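Consumer Choice and Packaging, Week 6 handout: Does storage make us tidy? 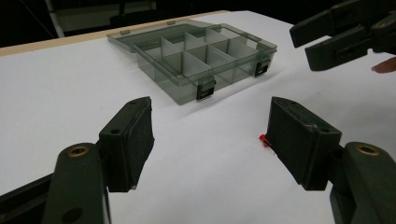 Sellers of home storage like to claim that owning the right container changes how people behave. The evidence is thinner than the adverts suggest. The Stevuvwood survey, which you were set in April, asked 242 households whether they felt more organised after buying storage, and 165 said yes. Feeling organised is cheap. A see-through box with a grid of small compartments and a latched lid looks orderly before anyone has put it to use, and the survey never separated that look from any change in habit.

Note also who was asked. All 242 had just spent money at Tramomel, and buyers tend to defend what they bought.

The Clamero follow-up is a bit better. It went back to 98 of the same homes – but only those that replied, so treat it with care.

For the seminar: read the Cusi paper, method section only. Bring one claim from a shop leaflet and say what you would need to measure to believe it.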